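4.2 Tabletops and the things left on them

It would be easy to treat the surface of a work table as mere background, and in the early part of our study at Sisthorpe we did just that. Over time, though, we came to feel that the colour of a tabletop shapes how people set things down, and how quickly they find them again afterwards. Participants who had grown used to a pale top told us, often with a good deal of feeling, that a dark one made them tidier. White objects stood out so plainly that they felt obliged to put them somewhere sensible – and black ones seemed to slip from mind altogether.

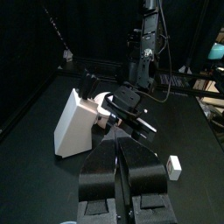
Figure 4. Black tabletop with a white, slant-topped block standing at the left.

The contrast in Figure 4 is of the kind our participants talked about most. A white block with a sloping top is easy to pick out against a black surface, while dark items ask for a second look. Of the 110 people who filled in the December questionnaire, 48 said they had mislaid a dark-coloured item on a dark table in the past month, and several wrote generous notes in the margins to tell us which one.

Engelhardt, who kept the Sisthorpe diaries, has suggested a lighter mat for small dark pieces. We are rather fond of the idea, and return to it in Section 5.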